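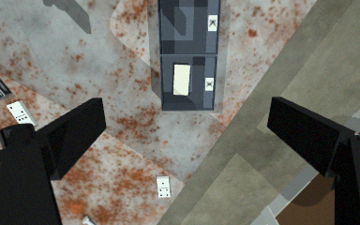 The cream block in the blue tray, with two dominoes still out on the rust.

My job at Kvam was to watch a robot tidy up. I'd told my mum I was in engineering, which sounded better, but what I did was sit in a warm room in Wunorville from nine at night with a flask and a tick sheet, and every time the arm put something in the tray I made a tick.

The arm was called Guker. It lived inside a computer, so there wasn't even anything to dust. Upstairs were very proud of it (there'd been cake in March!) and they'd promised the people at Nirico that by summer it would be clearing benches on a real shop floor, picking up all the odds and ends that get left lying about at the end of a shift.

"Can it do my kitchen?" I asked Sixten Kristiansen on my first night. He'd built most of the practice world himself, rusty tabletop and all, and he was eating crisps over the keyboard.

"Can it do your kitchen," he said. "It can do a domino, on a good night."

I laughed, and then I watched it have a go at one. Down it came, very slow and very sure of itself, and it closed its fingers on the air next door. Up again. Down again. It did that 21 times and I got quite involved, I was leaning over in my chair as if that would help - like my dad with the bowls on telly.

My little nephew puts his bricks away in two minutes if there's a biscuit in it. I said so to Sixten, and he said Guker had been at it for 2,000 hours, and had I thought of paying it in biscuits.
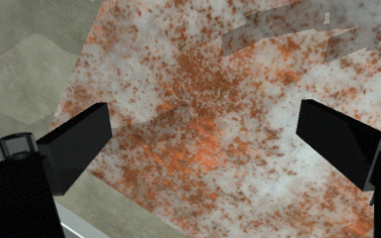 So that was the winter, more or less. I'd tick, he'd fiddle with something, we'd run it again. Some nights it was lovely to watch and some nights it pushed a thing clean across the table and then stood over the place where the thing had been, fingers open, waiting. I knew how it felt. I've stood in the pantry like that.

Then one night, well past two, I nodded off. When I woke up Sixten had gone for his bus and the screen was still going. The tick sheet had slid under my chair and I couldn't have told you what had gone on in the last hour. Guker was hanging there above the table, dead still.

"Well?" I said to it. "Did you do it or not?"

It came down a little way and stopped. I know it was only the next run starting up. I picked my pen off the floor all the same, found my place on the sheet, and told it to take its time.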